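Artificial flowers

Artificial flowers (also called silk flowers, fabric flowers, faux blooms, or "the fakes" in my house) are copies of real flowers made for decoration. I look after the flower pages on this little home crafts encyclopedia, and this one gets more post than the rest put together, so I've given it a proper tidy up. Last revised 31st October.

What they're made of

The name "silk flower" hangs on although a lot of them have no silk in them at all. Polyester is the usual cloth these days, and you'll also meet cotton, velvet, paper, foam and a rubbery coated stuff sold as "real touch" (I can't get on with it, it feels clammy to me, but plenty of people love it!). Stems are mostly wire inside a plastic sleeve. Leaves are often sold on their own little sprigs, and they come off the stem at the slightest excuse, so I keep a jar of spares and a tube of clear glue next to it.

Parts of a flower

Most fabric flowers go together in much the same way. There's a stem, a green plastic cup called the calyx, and then layers of petals, each one a flat piece of cloth with a hole in the middle, threaded on from the top or pushed up from below. Pull a cheap one apart some evening and you'll see what I mean. It goes back together quite happily, though I usually end up with one layer facing the wrong way.

Choosing your flowers

Roses are where nearly everybody starts, me included. A red one goes with anything green, it reads as a rose from right across the room, and it stands up by itself in a narrow vase. Hydrangeas are the other great standby, as one big head fills the space of several smaller flowers, and the pale blues are lovely for softening a strong red.

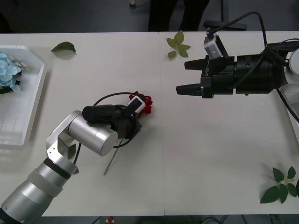

I like to lay everything out flat before a single stem goes near a vase. A big pale table is best for this, with the blossoms kept together in a tray and the odd bits of leaf left where you can reach them. You get a much better idea of your colours that way, and you'll spot if you've bought three different greens that hate each other (I have done this more than once, and the Levmont market stall does not do refunds).

Prices are all over the place. My last decent rose was 4 pounds from Takács, a mail order shop I've used for years, and a bundle of 14 leaf sprigs from the same place cost less than that. Wedding-grade hydrangeas can go up to almost 55 pounds for a boxed set, and I'd want to be getting married for that.

Telling good from bad

Look at the petals close up. Woven cloth has a grain you can see, a fine criss-cross, and on a nicely shaped rose it gives the petals a soft, slightly uneven look that catches the light well. Rolled or curled rims help too. A cut edge left flat tends to fray, and once it starts there's not much to be done beyond a careful snip.

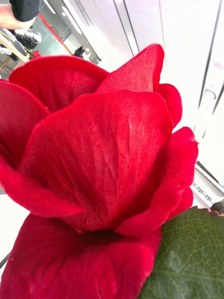

Creases bother people far more than they should, in my view. Real rose petals have folds and puckers all over them, and a fabric bloom pressed completely smooth looks like a party hat. If yours has been squashed in a box, hold it in the steam from a kettle for a few seconds (mind your fingers) and tease the outer petals open with your thumb. Leave the middle alone. Every time I've fiddled with the middle I've been sorry.

Cleaning and storage

Dust is the enemy. A soft make-up brush does for most of it, or a hairdryer on the cool setting if you don't mind chasing leaves round the room. Older guides tell you to shake the flowers in a bag of salt, and it does work on sturdy ones, but I've lost petals that way. Dyed reds may run if they get wet, so try a damp cloth on a hidden petal first.

Store them loosely, out of sunlight. I pack mine away in June when the garden takes over, in the long Patutik boxes meant for wrapping paper. A rose I bought on holiday in Umska has lived in one for 17 years, on and off, and it's gone only a little pinker than it was.

Setting up a worktable

Clear more room than you think you'll need, and pick a plain surface that won't argue with your colours. Two tables pushed together are fine.

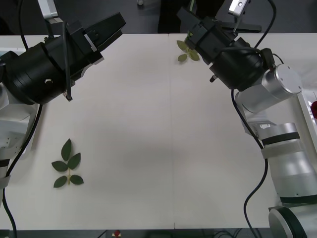
White tabletop in two panels, with the join just right of centre.

See also: dried flowers, paper flowers, floral wire, hydrangea, wreaths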